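Interior Finishes II
Handout 6: Resilient Plank Flooring, Layout and Subfloor Preparation
Mon 16 September

Scope

These notes cover floating and glue-down plank floors in bedrooms and other low-traffic rooms. Tile and sheet goods are in the next handout. Bring the Bovholm span tables to lab.

1. Subfloor

Check flatness before anything else. Use a long straightedge and work the room in two directions. Mark high spots with a circle and low spots with a cross. Grind the high spots first, then fill. Filling first is the most common error in the lab reports and leads to a second round of grinding.

Concrete must be tested for moisture. Record the reading, the location of each probe, and the room temperature. A reading without a location gets no credit.

2. Layout

Planks normally run parallel to the longest wall or toward the main source of daylight. When the two rules disagree, follow the wall. Snap a center line, measure to both side walls, and work out the width of the last row. If it comes out narrower than 2 inches, rip the first row so that both edge rows are close to equal.

End joints must be staggered. A minimum offset of 6 inches is used in this course. Avoid the "H" pattern, in which joints line up in every other row. Open several cartons and draw from all of them so that shade variation is spread over the floor.

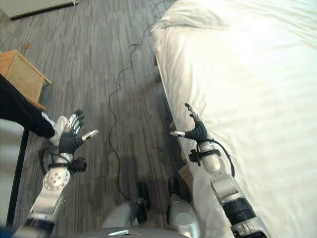

Fig. 1. Staggered rows in mixed grays, bedroom.

3. Expansion gap

A floating floor moves as one sheet. Leave the full gap at walls, pipes, door frames, and built-in cabinets. Do not fasten anything through the planks. Baseboard is nailed to the wall and never to the floor. Glue-down floors move less, but the gap is still required at the perimeter.

The Pisharody worksheet gives the gap as a function of room length. Complete it for both lab rooms, Dulivon and Ania, before ordering trim. 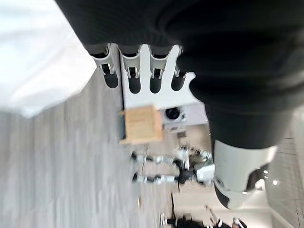
Color selection is usually treated as a matter of taste, but it affects inspection and upkeep. Very dark floors show dust and fine scratches under low-angle light. Very pale floors show scuffs and open joints. A middle value hides both reasonably well, and it also separates from dark and light objects alike: against the gray floor in the second picture, the black sleeve and the white fingers can both be made out. View samples flat on the floor, in daylight and again under the room's own lamps. A sample held upright on a wall will read differently.

4. Estimating

Add waste for cuts before rounding up to full cartons. For the take-off exercise, assume a building with 3,000 square feet of plank in the base bid and 4,000 with the alternate. Show both totals, and list transitions and underlayment as separate lines.

Reading for next session: course packet, section on transitions and stair nosing.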